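Bench notebook, Cerkura cell
9 September 2025
K. Paracha

Dish rack day! I have been looking forward to this one since we gave up on folding napkins, and it did not disappoint.

Where we left off: the policy trained on the last batch could pick a cup off the tabletop fine, but anything standing in the rack was hopeless. Montoya thought the tines were confusing it. I thought we simply had too few rack demos, so I went back and added more. We now have 417 in the training set, 113 of them with cups in the rack and the rest on the open table. Retrained overnight on the Hullon machine, loss looked healthy, no surprises in the log.

Setup before the first run: re-zeroed both arms, wiped the gripper fingers with alcohol, checked the cable slack at the wrists (the right one likes to catch if you leave it short), smoothed the flowered cloth flat all the way to the back. Please keep using this cloth, everyone. The busy print makes life harder for the vision side, and that's the point. People's kitchens have patterns in them.

The job is unloading. Cups come out of the rack one at a time and get set down on the cloth, upright, without knocking the neighbors. My grandmother could do it while talking on the phone. For two arms with parallel grippers it's a lovely nasty little problem: see-through rack, cups standing close together, and not much room for a finger between a cup and the tines.
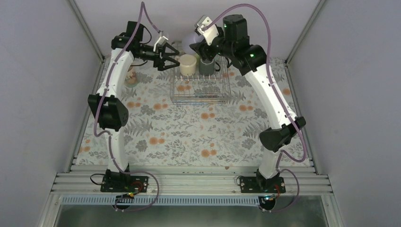
Left gripper by the cream cup, right one up above and behind the gray cup. Patterned cup over to the left of the rack.

Results. 47 attempts over the day, 29 clean. By clean I mean cup out, cup down, still standing, rack still where it started. The last policy never got one out of the rack at all, so I may have made a noise that people heard in the hallway.

The failures are worth more than the score. Most were the same thing: the gripper closes on the rim fine, then starts moving sideways before the cup has cleared the tines. Rack comes along for the ride. I think that's my fault, as I tend to pull at a slant when I teleoperate, and it has learned my bad habit perfectly. A few others were hesitation, with both arms going for the same cup and then hanging there being polite. The gray cup was harder than the cream one, and I don't know yet if it's the color or the spot it stands in.

One thing I did not expect: twice it bumped a cup on the way in, backed off, and came at it again from higher up. We never demonstrated that on purpose. I want to go through the demos and see if I did it by accident somewhere.

So, can it put my dishes away? Not this year. It's slow, it has one rack and a handful of cups it knows well, and I would not hand it a wine glass. But six months ago I'd have said the rack was out of reach for arms this cheap, and I was wrong, and I'm very happy about it.

To do
- Record new rack demos, straight up first, then over. Somebody other than me should do half of them.
- Swap the cream and gray cups and rerun, same policy.
- Try the rack turned a quarter turn.
- Ask Hostimeck about softer finger pads. The hard ones skate on glaze.
- Plates in November if the cups hold up. Montoya says bowls first. We'll argue about it.

Left the arms parked and powered down. Logs are in the usual folder, failed runs tagged by hand.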